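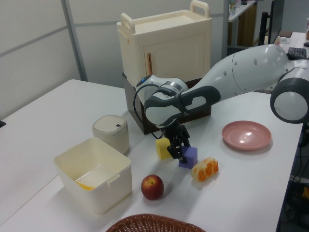
**Dilora adds tabletop storage and sorting range for preschool rooms**

Dilora has released Lanoment, a range of small-format storage and sorting pieces for preschool and day care tables. Orders open to schools in July.

The range covers four storage types: open bins, lidded bins, woven baskets and small cabinets. Each is sized for use on a child-height table, so that sorting, play and cleanup take place on the same surface. Foam blocks, shallow plates and play food can be stored together or by category.

"Most rooms we visited kept their small items in one deep tub," said Iqra Cheema, product lead at Dilora. "Children emptied the tub to reach one block. We worked on shallower containers and openings that a four-year-old can reach into from a seated position."

Light, neutral colors are used on the larger storage pieces. Brighter colors are reserved for the blocks and plates, which makes stray items easier to find on a white table at the end of a session.

Lanoment was tested over 10 weeks in seven classrooms run by Aletti, a day care operator. Staff ran two cleanup periods per day and recorded which items were left out. Changes made after the test include a wider opening on the open bins and a lower lid height on the lidded bins.

"Fruit and toys end up on the same table at snack time," said Wajid Shaikh, who managed the test for Aletti. "We asked for surfaces that wipe down with a damp cloth and for plates that stack."

Woven baskets are intended for dry items only and should be kept away from snack areas. Hard surfaces may be cleaned with mild soap and water.

Distribution is handled by Yousafzai. Sample sets are available to schools on request through its education desk.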